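Skurnlow Reuse Kitchenware Pilot: Progress Report to the Naler Fund, June

We are seven months in, and I would rather report what we can show than what we hoped for in the application. Of the 3000 bowls and plates we planned to put into school canteens, 700 are in use. The rest are in storage at Kravchuk, waiting on schools that said yes last fall and have since gone quiet.

Three schools are running the full program. Their cooks like the bowls well enough. Whether the children throw away less food as a result, as our application claimed, I can't say. The waste logs from two of the schools have gaps of a week or more, and the third weighed its bins with the liquid still in them. I have left these numbers out of the report. 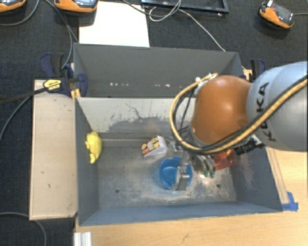

Şükran Uçar disagrees with me on this and has asked that her view be included: the logs are messy, but the kitchens keeping them every day show the same drop, and leaving them out makes the work look worse than it is. She would like the Fund to see the raw sheets. They are attached, with her notes in the margins. I read them twice and still don't think they prove much, given that menus changed in the same month.

Costs are on plan except for washing. Kodik quoted us a price per rack that assumed full racks, and at current volumes we send them out half empty and pay the same. I have asked for a new quote and don't expect a good one.

The application also promised a parent survey. We ran it one Saturday at a school fair, and the people who stopped at our table were mostly those who already supported the idea. I'd treat the results with care.

For the next period we ask to move the unspent training money to washing, and to hold off on signing new schools until the waste logs can be trusted.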